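Übersicht > Ausschreibungen > Teilnehmende gesucht

Teilnehmende für Sortier- und Einräumaufgaben am Tisch (m/w/d)

13. Dez. 2023 — von Salma Hegazy

Für die Reihe Corkurano sucht Virico am Standort Luik Personen, die kleine Haushaltsgegenstände nach Vorgabe greifen, umsetzen und einräumen. Gegenstand der Reihe sind Handgriffe mit Badartikeln und Geschirr, etwa das Einstellen einer Tube in einen Becher.

Umfang: 2 Termine pro Person, je 158 Minuten einschließlich Einweisung. Pro Termin werden fünf Aufgabenblöcke bearbeitet, zwischen den Blöcken liegt eine Pause. Insgesamt sind fast 900 Durchgänge vorgesehen, Beginn im März.

Voraussetzungen:
— Mindestalter 18 Jahre
— beide Hände uneingeschränkt belastbar
— ruhiges, gleichmäßiges Arbeiten im Stehen
— Deutsch oder Französisch zum Verständnis der Aufgabenblätter

Händigkeit bitte in der Bewerbung angeben. Schmuck an Händen und Handgelenken ist abzulegen. Vorkenntnisse sind nicht erforderlich.

Die Vergütung erfolgt pauschal je abgeschlossenem Termin, Fahrtkosten innerhalb der Stadt werden erstattet. Bewerbungen formlos mit Angabe der verfügbaren Zeiten an Győző Antal, Terminvergabe.
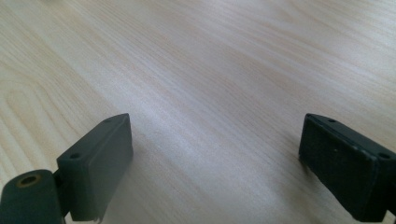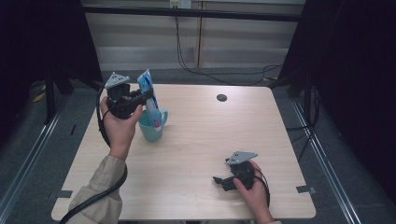 Arbeitsplatz mit heller Holztischplatte; im zweiten Bild Zahnpastatube und Becher.

Kommentare

Maxence Fleury: Können die beiden Termine auf denselben Tag gelegt werden?

Győző Antal: Nein, dazwischen muss mindestens eine Nacht liegen.

Hatem Ragab: Ich bin Linkshänder. Gibt es dafür eigene Aufgabenblätter?

Győző Antal: Die Blätter sind für alle gleich, die Seite ist frei wählbar.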